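Personal Wellness 114
Unit 6: Keeping an Exercise Habit After a Missed Week

Read these notes before Saturday's session. Bring your activity log, even if it has gaps in it.

1. Lapse and relapse

A lapse is a short break from a planned behavior. A relapse is a return to the old pattern. Missing three workouts is a lapse. Dropping the plan and going back to no activity is a relapse. The two get mixed up because they feel the same on the first few days.

What a person tells themselves during a lapse has a lot to do with what comes next. "I was busy this week" leaves the plan in place. "I never stick with anything" does not. In your log, write the reason for a missed session in one line and stick to facts: worked late, sore knee, forgot shoes.

2. Cues

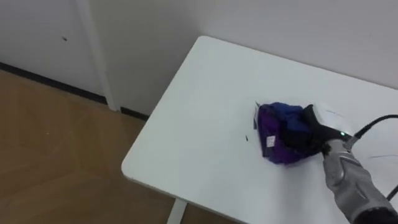

A cue is whatever comes right before the behavior and sets it off. It can be a time of day, a place, another activity or an object. Objects work best when they sit where you already look. Take a plain white table pushed into the corner of a room, like this one: a mat or a pair of shoes set on it would be hard to miss. The same shoes in a closet are a weak cue. Time cues are fine for people with steady hours, but shift workers usually do better with an activity cue, such as "after I brush my teeth."

Pick one cue for the next two weeks. Changing it every few days defeats the purpose.

3. The restart session

The first workout after a break should be smaller than the last one before it. Many people do the opposite and try to make up for lost time. They end up sore, skip the next session, and the lapse gets longer.

For this course a restart session is 13 minutes:
Warm-up, easy walking or marching in place - 3 minutes
Main activity of your choice, at a pace where you can still talk - 8 minutes
Slow down and stretch - 2 minutes

Do two of these before going back to your regular plan. If you were sick, wait until the fever is gone and start with walking only. If you have a heart condition or a recent injury, check with your doctor first.

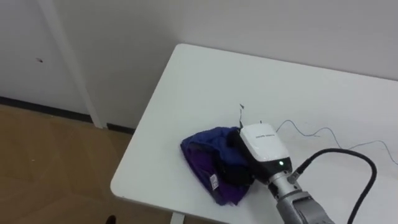
Log both restart sessions the same way you log full ones. A short session counts as a session. The point for now is the number of days you show up, and length can come back later.

4. Class case: the Skamby group

The Skamby walking group started in April with 47 members. Attendance fell in the third week, when it rained most evenings. The leaders added an indoor option and sent one short message to people who had missed a walk. Read the handout and be ready to discuss:

Which part of the change dealt with the cue, and which with the size of the task?
What would you have put in the message?

5. For next time

Fill in the restart page of your log.
Write your cue as a sentence: "After ___, I will ___."
Read Unit 7, pages on sleep and snacking.

Logs may be kept on paper or in Skeltix. If you use Skeltix, print the weekly view, not the daily one.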